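2022-03-21, bench notes, shared working rules. Bottle and bag task, second revision.
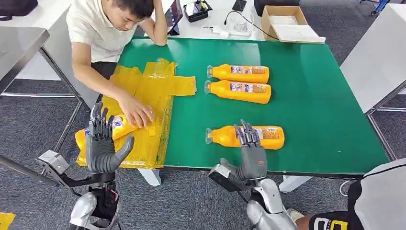
**Does the person resetting the table have to wait for the arms to be stopped before reaching in?**

The arms must be in hold, confirmed aloud by the operator, before anyone puts a hand past the near half of the table. A full stop with power removed is needed only for work on the hands, wrists or brackets.

The question came from Valter, and the old sheet did not answer it. It said "make safe before reset", which three of us read three ways. The wording below replaces it from today.

## Terms

- **Hold**: drives powered, position held, no commands accepted from the operator station. The station shows amber.
- **Stop**: drives unpowered, brakes on. Restart needs the key.
- **Reset**: putting the objects back to a start layout.
- **Assist**: a person touching an object during an episode, e.g. flattening a bag or freeing a bottle. Allowed only if the episode plan says so.

Hold is a software state and has no safety rating. I am treating it as a working convention on top of the force and speed limits, and the limits have to be adequate on their own. Sverre disagrees with allowing hold at all for reset. His view is that a stop costs little and removes the argument. My view is that people who must turn a key for every reset will start skipping it by the afternoon. Recorded here as unresolved; review in December with the incident sheet.

## Reset and assist rules, rev 2

1. One person resets. If a second person is in the room they stay clear of the table edge and do not hand things across.
2. Operator says "holding". Resetter says "hands in". On finishing, resetter says "hands clear". Operator does not release hold on seeing the table empty of hands, only on hearing the words.
3. Approach from the far side or the ends. Do not reach between the two hands, in hold or otherwise. The gap between them closes faster than it looks when both wrists rotate.
4. During an assist, keep the palm flat and on the table or the object. No pinching an object that a robot hand is also touching.
5. Plastic bags: handles must not be looped over fingers or a wrist, human or robot. Spread the bag on the surface, then withdraw.
6. Bottles with caps on, checked for tightness at the start of the session. Any bottle that leaks is taken out of use and the hand is wiped before the next episode.
7. No lanyards, loose cuffs or watches on the working arm. Short sleeves preferred.
8. Speed limit with a person at the table is the lower preset. Do not raise it to save time on the approach.

Rule 2 is the one I expect to be broken. Phrases are fixed on purpose. "OK", "go on" and "done" are not accepted, and the operator should ask again if they hear one of them.

## Limits as set

| Item | Setting | Remark |
|---|---|---|
| Hand speed, person at table | 417 mm/s | lower preset, locked |
| Hand speed, nobody at table | up to 500 mm/s | needs the gate closed |
| Hold timeout | 4 min | then goes to stop by itself |
| Operators per station | 2 | one driving, one logging |

The speed value is read back from the controller, not from the config file. The config file on the Overo machine still shows the old number and I have not found what writes it. Until that is settled, read it back at the start of each session and put it in the log by hand.

Hold timeout was discussed. Valter wanted it longer because sorting out a tangled bag can use most of it. Left as is. If the reset takes longer than the timeout the arms should be in stop anyway.

## Logging

An episode with an assist is tagged `assist` and keeps its data. An episode where a hand went in without the phrases is tagged `void` and is kept too, but goes in the review folder and never to training. Please do not delete void episodes. The Clisville set was no use for review precisely because the bad ones had been tidied away, and we could not say how often it had happened.

Contact between a person and a robot hand is written up the same day, even with no mark and no pain. Use the Fjeld form, first page only; the second page is for fixed machinery and does not fit.

## Open points

- Sverre to check whether the Kullik pedal can be wired to trigger stop from the reset side. At present only the operator has one.
- Rule 3 needs a line taped on the floor. I have the tape but not an agreed distance.
- Wrist brackets: edges to be felt over with a gloved hand and deburred if needed. Stop, not hold, for this.
- Wording for visitors. For now they get no assist role at all.
- Overo config file, see above. Valter has it.

Rev 1 sheet taken off the wall and filed behind this page.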